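A day out at the Stelteveck open day

I nearly didn't go. It was drizzling, the number 67 bus was late as usual, and I'd only heard about the Stelteveck open day from a leaflet somebody had left in the chip shop. But I do like a nose round other people's workplaces (I once spent a whole afternoon of a seaside holiday at a rope museum), so on Thursday, September 11, 2025 I put my good raincoat on and off I went to Hanavton.

The place is at the far end of the trading estate, past the tile warehouse, and it's badly signposted. I walked past the gate twice. Once you're in, though, it's very friendly. You get a sticky badge, a map photocopied so often that the stairs have vanished, and a cup of tea. Biscuits too, the oaty kind! I had been told there would be soup, but that must have been at the spring one in April, and I'm still a bit sore about it.

Downstairs is mostly store rooms and a long corridor with displays about Cilex, their colour-matching project. I'll admit I went in thinking a blue is a blue. Half an hour later I was holding sample chips up to the window and arguing with a complete stranger over which one was "more Monday". They had a big board of plastic swatches you could rearrange, and a little booth with different bulbs so you could see the same chip under kitchen light and under daylight. Mine went from a nice mustard to something like old custard. I've since changed the bulb in my hall.

Then there was the Cheon room, which is all tableware for nurseries and play kitchens. I could have stayed there till closing. Shelves of beakers, stacking bowls, egg cups, spoons with fat handles, all of it the sort of thing I'd have fought my sister for. A lady with a toddler on her hip kept having to prise things out of his hands and put them back, and he kept choosing better ones. There were 2 talks on in there and I caught the second, on why small bowls need a decent rim. More interesting than it sounds, and it only went on a few minutes too long.

Upstairs was my favourite part, and it was the plainest room of the lot. White tiled floor, cables all over it, so you do need to watch your feet, and a square table with a dark green cloth on it. On the cloth were bowls and little cups in the sort of colours you get in a bag of boiled sweets. Sky blue, lime green, purple, and a yellowy-green cup that I took a real shine to. I don't know what it is about a dark green cloth, but it makes everything on top look brighter. Snooker has known this for years, I suppose. The orangey red was the one that really sang, and I say that as somebody who never buys anything red.

I looked at that table for ages. You start having opinions. I wanted the blue bowls kept apart from the lime ones, and then I wanted all the small cups together in a row like a tea party, and then I thought no, leave them dotted about, it's prettier. A girl next to me, aged perhaps 5, told her dad very firmly that the purple cup was for grapes. I had it down for olives, but I kept that to myself.

A few practical bits if you fancy the next one. The car park fills up early and the bus stop is a good walk away, uphill coming back. There's a lift, but you have to ask for it. The loos are by the front desk and were spotless. Bring cash for the seconds table in the entrance hall, where I got a pair of stacking beakers and a slightly wonky bowl for less than the price of a sandwich. The wonky bowl now lives by my front door with the keys in it. Flat shoes, too, as you're standing most of the time and chairs are thin on the ground. 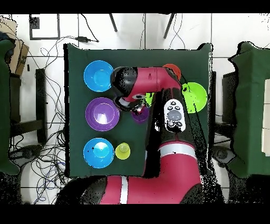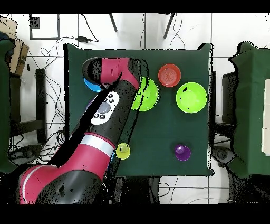
Bowls and cups on the green cloth, upstairs at Stelteveck.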